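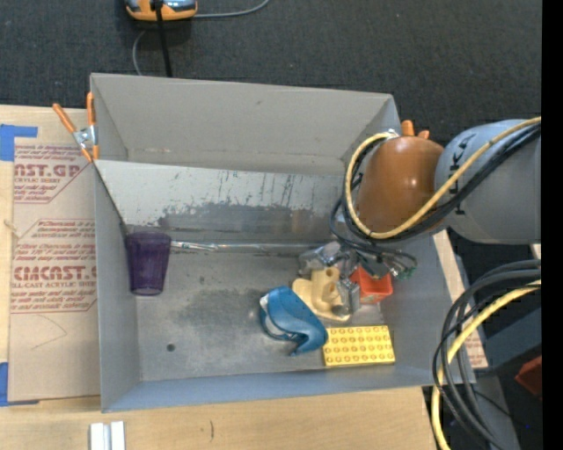 Scoring a club match: keeping two books that agree
Speaker notes – Floor Brouwer, Sterside Cricket Club
Pre-season evening for new scorers, 2021-02-14

Opening

Good evening. I have scored for Sterside's second team for six seasons and for the first team for two. Before that I played, badly, and was put in the scorer's chair when I hurt a knee.

Tonight is for people who know the game and haven't kept a book. I won't explain what an over is. I will go slowly through no-balls, and again if anyone asks.

Hand out blank sheets and pencils now. Check that everyone has the version with the bowling analysis at the bottom.

Slide 1: Two scorers, one score

Each team supplies a scorer. You sit together. You say things out loud to each other: the bowler's name at the start of the over, the runs, the total at the end of the over. If one of you is on paper and the other is on Dotus, the same applies. The tablet is not in charge of the book.

Agree the total and wickets at the end of every over. If you disagree, settle it before the next ball if you can. If you can't, put a mark beside the over and go back at the drinks break. Leaving it until the innings is over means looking through forty overs for one run.

Slide 2: Signals

The umpire signals and you acknowledge. Raise a hand or a white card. If it is a dull afternoon, use the card. The umpire should wait for you before letting play go on, and most do. If yours doesn't, speak to him at the break and be polite about it.

Go through the signals with the room: four, six, bye, leg bye, wide, no-ball, short run, dead ball, penalty runs. Ask people to do them standing up. The two most often mixed up are bye (open hand raised above the head) and leg bye (hand touching a raised knee).

A no-ball gets called and signaled at once, then signaled again to you when the ball is dead. You acknowledge the second one. There may be another signal with it, so wait and take all of them before you write.

Slide 3: Who gets charged

Put the table up and leave it up.

Runs off the bat: to the batter, against the bowler.
Wides: to extras, against the bowler. Not a ball faced.
No-ball penalty: one to extras, against the bowler. It is a ball faced.
Byes and leg byes: to extras, not against the bowler.
Byes or leg byes run off a no-ball: one no-ball against the bowler, and the rest down as byes or leg byes.
Penalty runs: to extras, against no bowler.

The fifth line is the one that older books and older scorers get wrong. It used to be that everything run off a no-ball without the bat went down as no-balls. That changed in 2017. If the scorer next to you learned it the old way, your totals will match and your bowling figures won't.

Pause here for questions. Last year this took up most of the session.

Slide 4: Wickets

Write down how, who caught it, and who bowled it. Run outs, obstructing the field and timed out don't go to the bowler. Stumped does. Hit wicket does.

Caught: did the batters cross? If they crossed before the catch was taken, the not-out batter is now at the striker's end, unless it was the last ball of the over, when you have to think one step further. Watch the non-striker when the ball goes up. Everyone else is watching the ball, so you will have to train yourself out of it.

Run out: runs completed before the wicket fell count. The run in progress doesn't. Ask the umpire which batter is out if it isn't clear. I have seen the wrong man walk off and the book follow him.

Write the score at the fall of each wicket straight away. People forget this while they are trying to find out the next batter's name.

Slide 5: The balance check

Worked example, from our August match against Halász. We made 155. Halász made 138 in reply, so we won by 17 runs. I'm using the Halász innings.

Batters' runs added up: 121.
Extras: nine wides, two no-balls, four byes, two leg byes. That's 17.
121 plus 17 is 138. Good.

Now the bowlers. Runs conceded should come to the total less byes, leg byes and penalties. There were no penalties. 138 less six is 132. Add up the bowling column and see whether it comes to 132.

On the day, mine came to 131. Give the room two minutes with the handout to find the missing run. It is in the eleventh over: a wide on which they ran one. That is two wides. I had put two in the extras and one against the bowler.

Do both checks every time. Batting plus extras can be right while the bowling is wrong, as it was that afternoon.

Slide 6: Paper or tablet

The league, Titano, takes results through Dotus now, so somebody has to enter the match there in the end. You can score live on it or type in the card afterward. I do paper at the ground and type it in at home. Isauro Alvarado scores live and keeps a paper tally of the total beside him – he will show his setup after the break.

Points on the tablet:
Charge it the night before and bring a battery pack.
Turn the screen brightness up before you sit down outdoors.
Enter both teams before the toss. Spellings can be fixed later.
If you need to undo more than one ball, stop and tell the other scorer what you're doing.
When it asks who is on strike after a wicket, look at the field. It guesses, and it guesses wrong on catches.

Points on paper:
Two pencils, an eraser, a sharpener, clips for wind.
One color per bowler helps if you have the patience. I use three and reuse them.
Never overwrite. Cross out and put the new figure beside it.

Slide 7: Season records

The club book goes back a long way and is kept in the cupboard behind the bar. Please put it back. Milestones get read out at the dinner, so the career figures have to be right. Last season's leading run scorer finished on 610, and we first had him on 595 because one innings had gone in under his brother. Initials matter when there are brothers.

Bowlers care about their averages more than they let on. Expect a phone call.

Break – fifteen minutes. Tea is in the small room.

After the break

Isauro on live scoring, ten minutes.

Then the practice over. I read out twelve deliveries with signals, including two wides, a no-ball with a leg bye, and a catch where they crossed. Everyone scores it. Pair up and compare. Read it a second time at match pace.

Answers are on the back of my sheet. Don't hand them out early.

Close

Put the sign-up sheet round. We still need someone for the third team's away games. New scorers sit beside an experienced one for their first two matches, and travel is paid. Anyone who wants to borrow the Laws can take a copy from the table and write their name on the list.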